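FAQ zur Arbeitsrichtlinie Zweiarmzellen

Stand: Mai, Fassung 2. Gilt für alle Tischzellen im Bereich Kleinteilhandhabung von Isura. Fragen, die hier fehlen, bitte über das Formular im Projektbereich Ciltov einreichen.

Für wen gilt die Richtlinie?
Für alle Personen, die eine Zelle einrichten, bedienen oder Aufzeichnungen daraus freigeben. Externe Partner arbeiten nach derselben Fassung. Abweichungen werden vor Beginn schriftlich vereinbart.

Ersetzt die Richtlinie die Risikobeurteilung?
Nein. Die Risikobeurteilung nach EN ISO 12100 ist je Zelle gesondert zu erstellen. Für die Integration sind zusätzlich die Anforderungen der EN ISO 10218-2 zu prüfen. Die Richtlinie regelt nur den laufenden Betrieb.

Was zählt als Arbeitsfläche?
Die Bodenplatte zwischen den Wandpaneelen bis zur vorderen Profilschiene. Die Schiene selbst und die seitlichen Ablagen gehören nicht dazu, werden im Protokoll aber als Randbereich geführt. 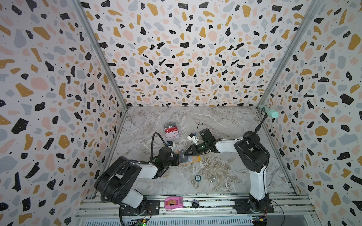
Zweiarmzelle mit Karten auf der Arbeitsfläche, beide Greifer im mittleren Bereich.

Dürfen Gegenstände im Randbereich liegen?
Ja, sofern sie außerhalb des freigegebenen Bewegungsraums beider Arme liegen und im Protokoll eingetragen sind. Flüssigkeitsbehälter müssen verschlossen sein. Während einer Sequenz wird im Randbereich nichts umgelegt.

Dürfen beide Greifer dasselbe Objekt berühren?
Ja, bei Übergaben und beim Nachgreifen. Der haltende Arm bleibt in Position, bis der übernehmende Arm Kontakt meldet. Erst danach wird die Greifkraft am haltenden Arm reduziert. Gleichzeitiges Ziehen in entgegengesetzte Richtungen ist ein Abbruchgrund und wird unter Code 19 erfasst.

Wie werden flache Objekte wie Karten gegriffen?
Bevorzugt an der Kante. Steht die Kante nicht frei, darf die Karte mit einer Fingerspitze verschoben werden, bis sie greifbar ist. Senkrechter Druck auf die Fläche ist auf den im Datenblatt der Zelle genannten Wert zu begrenzen. Beschädigte Karten werden aussortiert und nicht zurück in den Stapel gelegt.

Welche Karten sind zulässig?
Ausschließlich Muster ohne personenbezogene Daten. Aktive Bank-, Ausweis- oder Zutrittskarten sind ausgeschlossen, auch wenn sie nur kurz verwendet werden sollen. Der Lerner-Mustersatz ist freigegeben und im Materiallager unter Nummer 3080 zu finden.

Gibt es Vorgaben für Hüllen und Etuis?
Etuis mit Lasche oder Druckknopf werden vor der Sequenz geöffnet, wenn das Öffnen nicht Teil der Aufgabe ist. Die Lasche darf nicht unter dem Etui liegen.

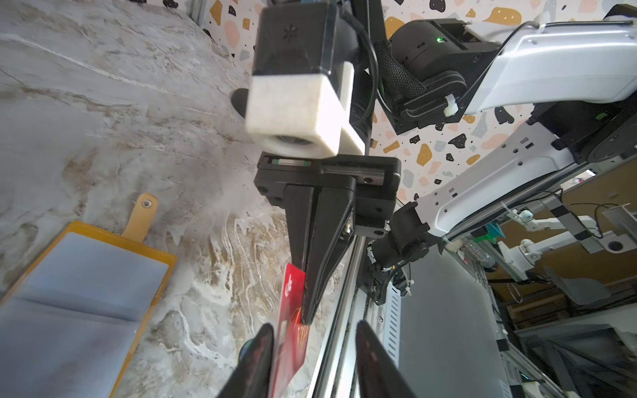 Beim Einführen einer Karte gilt die reduzierte Geschwindigkeitsstufe. Sie bleibt aktiv, bis beide Greifer wieder frei sind. Verkantet die Karte, wird angehalten und neu angesetzt – ein Nachdrücken ist nicht zulässig.

Was ist bei den Handgelenkkameras zu beachten?
Halterung und Kabelführung sind vor jeder Schicht auf festen Sitz zu prüfen. Kabelschlaufen müssen den vollen Drehbereich des Gelenks zulassen. Kabelbinder werden nur an starren Abschnitten gesetzt. Nach einem Wechsel der Halterung ist die Kamera neu zu kalibrieren – auch dann, wenn dieselbe Bauform montiert wird.

Reicht eine grüne Anzeige am Gelenk als Freigabe?
Nein. Freigegeben ist eine Zelle erst, wenn die Prüfliste mit allen 9 Punkten abgezeichnet ist. Der Zustand einzelner Leuchten ersetzt keinen Prüfpunkt.

Wann darf in die Zelle gegriffen werden?
Nur bei gestopptem Betrieb und gegen Wiederanlauf gesicherter Steuerung. Eine Pause in der Bedienoberfläche genügt nicht.

Wie lange werden Protokolle aufbewahrt?
Rund 19 Monate, abhängig vom Projektende. Für Lapointe gelten die Fristen aus der Projektvereinbarung.

Wo werden Abweichungen gemeldet?
Im Projektbereich Ciltov unter »Abweichung Zelle«. Anzugeben sind Zellennummer, Uhrzeit, beteiligter Arm und der Code aus Anhang B. Meldungen, die bis 15:30 Uhr eingehen, werden am selben Arbeitstag gesichtet.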